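Print this entry | E-mail this entry

March, gone eleven at night

Back from the water meeting at Kultness and none the wiser. The company wants us all on meters by next winter and says the average house will save money. Which average house? Mine has two people in it and a bath that takes an age to fill. Telmo Zabala's has six and a paddling pool. I asked how the figure was worked out and was told it was "modelled".

We pay 294 a year at the moment, flat, whatever we use. The leaflet has a household "like yours" paying almost 200. I have read it three times and can't find how much water this household drinks, or whether it ever washes a car. There is a standing charge of 62 in small print on the back, and I would like to know if it's in the total or on top of it. The young man from Prins didn't know either, though he wrote my question down very neatly.

They did the same thing in Lunlow – lovely leaflet, lovely savings – and my cousin there now showers at the gym.

I did the washing-up when I got in and caught myself turning the tap off between plates, so perhaps that's how the saving is made. 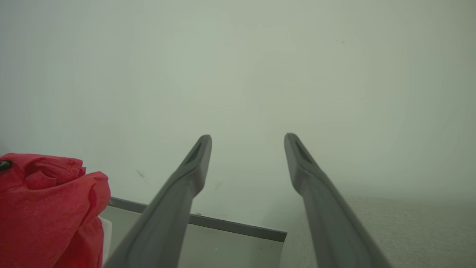 Sunil Liyanage rang later and thinks I'm being unfair, that a leak under his path in Tomolley would have gone on for years without a meter to show it up. Fair enough, I suppose. I asked who paid for digging up the path and he said he'd have to look.

Must read the stopcock number before bed, if I can find the torch.

Print | E-mail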